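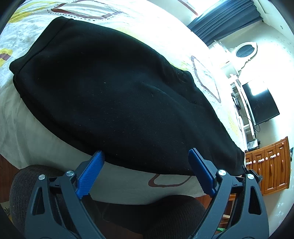

2021-11-02. Garment segmentation, Stornov perception branch. Entry by Khanyisile Gumede.

The revised mask head was evaluated today on the folding set, with attention to dark cloth. The previous release split large black garments along their internal folds and returned two or three instances where one was expected. The black garment lying diagonally across the patterned sheet is a suitable test case, as a long stitched seam separates the wide band at its upper left from the main panel, and the old model treated such seams as outer edges. The lower layer, which shows only as a darker strip along the curved edge, is now to be labeled as part of the same instance. Cuiping Zeng has updated the labeling guide accordingly.

Settings: 200 validation frames, input normalization unchanged, contrast augmentation enabled for low-brightness regions. The full set of 443 was not run, as the Etness node was reserved.

Results: split masks fell from 7 to 4. In the remaining cases the error follows a raised fold through the middle of the cloth. Jaw pixels are masked before inference, and no leakage into the garment class was recorded.

Open items: R. Inskip to review the grasp point planner against the new masks. Merge to main is held until the full set has been run.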